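Conjunto de registros Dresivby -- Ficha de datos y plan de equipamiento

Versión de la ficha: 2
Responsable de contenidos: Aled Gape
Responsable de adquisiciones: Beat Lehner

1. Objeto

La presente ficha acompaña al conjunto Dresivby, que reúne registros de sutura robótica sobre tejido, y recoge las necesidades de equipamiento derivadas de su mantenimiento y ampliación. Se dirige a los servicios de compras, a la dirección del laboratorio y a los grupos que soliciten acceso a los datos. Las cuestiones relativas al formato de los archivos se tratan en el anexo técnico.

2. Contenido del conjunto

El conjunto consta de 3138 registros. Cada uno incluye vídeo del campo de trabajo, vídeo próximo al instrumental y la trayectoria de los brazos. Los registros se agrupan por tarea: paso de aguja, anudado y corte del hilo. De ellos, unos 209 carecen de anotación completa y no deberán emplearse para evaluación hasta su revisión.

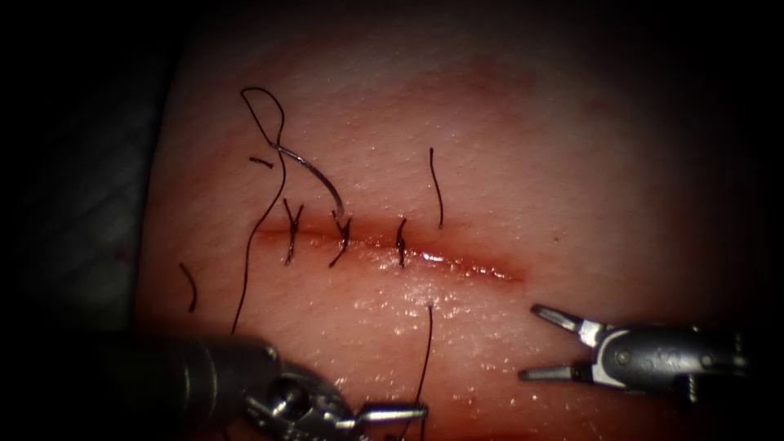
Figura 1. Incisión parcialmente cerrada con puntos sueltos; instrumentos de los dos brazos en el campo.

La cámara fija proporciona la vista de referencia para la anotación. Su sustitución no se contempla en este ejercicio, si bien se solicita una partida menor para iluminación: los bordes del campo quedan en sombra y ello dificulta el seguimiento de los cabos de hilo fuera de la zona central.

3. Partidas previstas

3.1 Instrumental. Se propone adquirir 12 puntas de repuesto, repartidas entre portaagujas y pinzas de agarre. La oferta de Ruchti comprende el suministro y la verificación de la apertura de las mandíbulas. La de Orex presenta un precio unitario inferior, pero excluye la verificación, que habría de contratarse aparte.

3.2 Fungibles. Almohadillas de tejido, agujas curvas y sutura negra. El gasto se imputará al proyecto Clitodus y se revisará en marzo. No se admitirán cambios en el color del hilo sin consulta previa al equipo de anotación.

3.3 Cámaras próximas. Se prevé la renovación de las ópticas montadas junto al instrumental -- partida aplazada ya en el ejercicio anterior. Los pliegos deberán fijar la distancia mínima de enfoque y las condiciones de limpieza. 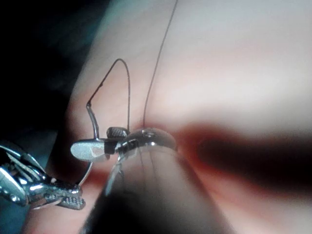
Dresivby, 2020-08-04

La revisión de los registros próximos sirve de base a la prioridad asignada a la partida 3.3. Cuando una pinza trabaja muy cerca del objetivo, parte de ella queda desenfocada aunque las puntas estriadas conserven detalle suficiente. El personal anotador marca esos tramos como de visibilidad parcial y los excluye de las medidas de posición. Una óptica con menor distancia de enfoque reduciría el número de exclusiones; el ahorro en horas de revisión se estimará una vez recibidas las ofertas.

4. Criterios de valoración

El precio no podrá superar la mitad de la puntuación total. El resto se distribuirá entre plazo de entrega, disponibilidad de repuestos y calidad de la documentación. Las empresas licitadoras aportarán planos acotados de cada punta y procedimiento de limpieza. Las ofertas que no los incluyan se devolverán sin valorar. 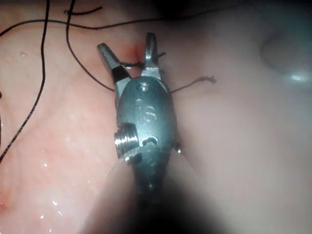 El inventario de instrumental se actualizará antes de cursar cualquier pedido y quedará a cargo de Beat Lehner. Cada punta dispondrá de una entrada propia, con fecha de alta, registros en los que interviene e incidencias. La entrada recogerá las marcas presentes en el metal, como las letras «IS» que se leen en el cuerpo de la pinza, y la ubicación de los orificios y piezas roscadas exteriores, de modo que el proveedor pueda cotejar el recambio con la unidad instalada. Las puntas retiradas se conservarán hasta el cierre contable.

5. Acceso y contacto

Las solicitudes de acceso se dirigirán a Aled Gape, con indicación del uso previsto y del plazo. Las consultas sobre ofertas y pliegos corresponden a Beat Lehner -- no se atenderán por vía telefónica.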